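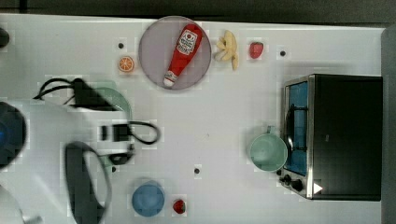

Every family in Burnville should be able to borrow a toy as easily as a book, Senga Tennant told the town's library board in October, and from next month they will be able to.

Burnville Library will open a toy lending collection in its Tinanport branch, with 2,348 items on the catalogue. Play food and kitchen sets make up the largest group, followed by puzzles, building blocks and dress-ups.

Borrowing is free with a library card. Each household can take 2 items at a time and keep them for three weeks. Parts are listed on a tag so parents can check everything is there before bringing a set back. There are no fines for a lost piece, but a missing main part may be charged at cost.

The collection was paid for with a grant from the Szczepańska Fund and gifts from 82 local households. Shelving was supplied by Bornska at a reduced price.

"We had 40 families on the trial and most of them asked to keep going," said Meifang Liao, branch manager. "The kitchen toys hardly spent a night on the shelf."

The toy room opens at 9.30 am, the same time as the branch. Larger items such as ride-ons must be booked at the desk. Toys cannot be left in the after-hours chute.

Print this page
E-mail this page

Comments (3)

jodie_m: Can grandparents join if the kids live in another town?

Burnville Library: Yes, it goes on your own card.

Pete: Good idea. Would like to see some board games for older kids as well.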